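Hastau House Residents' Association
Minutes of the September meeting

Place: common room, ground floor
Start: 7:00 in the evening
Present: 28 apartments represented, in person or by written proxy. The needed number was reached and the meeting could decide.

1. Minutes of the last meeting

The minutes were read aloud. One correction was asked by the owner of apartment 14: the broken mailbox was on the Ledesma Street side, not on the garden side. The minutes were approved with this correction.

2. Heating

The chair informed that the Brostden company sent the offer for the yearly service of the boiler. The price is 928 and includes the cleaning of the burner, but it does not include new valves if these are needed. Last year we paid less, but then the cleaning was a separate bill.

Two owners from the fifth floor repeated that their radiators stay cold in the upper half until the middle of the morning. It was explained that the pipes must be bled from the top apartment down, and for this all apartments on the same line must be open on the same day. In the spring three apartments were closed and the work was stopped. The chair will put a paper on the door one week before, with the hours.

It was asked if the heating can start earlier this year. After some discussion it was agreed to start when the outside temperature is low for three nights in a row, as in the house rules. A proposal to start on a fixed date received four votes and did not pass.

Decision: the offer of Brostden is accepted. All in favor, one abstention.

3. Noise from the courtyard

There were complaints about the noise of the bottle container, which is emptied before 6:00 in the morning. The secretary wrote to the city office in the summer and has received only an automatic answer. She will write again and will add the signatures of the apartments which look to the courtyard.

Some persons also throw bottles late in the evening. It is reminded that the house rules allow it until 9:00. The owner of apartment 6 said that the rule is hanging in the entrance but the letters are too small to read without glasses. A bigger one will be printed.
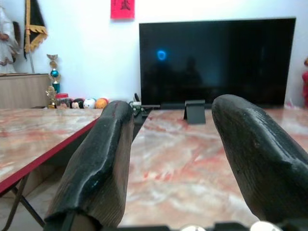

The same owner asked that also the carpet beating on balconies should be written on the new paper. There were different opinions. On the third floor they consider that carpets belong to the rack in the garden, and on the second floor they say the rack is rusty and leaves marks on the carpet. It was agreed first to paint the rack and then to speak again about the balconies. For paint and brushes the meeting gives 200 from the small repairs money.

4. Bicycle room

The room is full and several bicycles have flat tires and no name on them. Every owner is asked to tie a label with the apartment number before the end of October. Bicycles without a label will be moved to the cellar corridor for the winter and after this given to the Tila repair workshop, if they want them.

One tenant asked if children's scooters need a label too. Yes, they need.

A second lock for the bicycle room was discussed. The present lock can be opened with the old key of the cellar, and we do not know how many such keys exist. The chair will ask for two prices.

5. Roof reserve

The reserve for the roof was discussed for a long time. The proposal was to put 1000 more into the reserve this year, taken from the money that was left from the stairs painting. Against this it was said that the stairs are not finished, the last floor still has only the first coat. In favor it was said that the gutter over the north entrance is leaking again and the repair cannot wait for another winter.

Decision: the transfer is approved, 19 for, 6 against, 3 abstentions. The painter must be called about the last floor before the final bill is paid.

6. Other matters

The light on the cellar stairs turns off too quickly. The timer will be set longer.

The owner of apartment 22 has found a gray child's glove and a ring with two small keys near the elevator. They are with her and can be asked for after 5:00.

Please do not put the door stone under the main door when nobody is carrying things. The door closer has already been repaired once.

The meeting was closed at 8:50. The next meeting will be in November in the same room.

Minutes written by the secretary, checked by the chair

Recent documents
House rules, version with changes from March
Minutes of the June meeting
Heating: how to read your meter
Request form for the common room
Waste collection plan, courtyard side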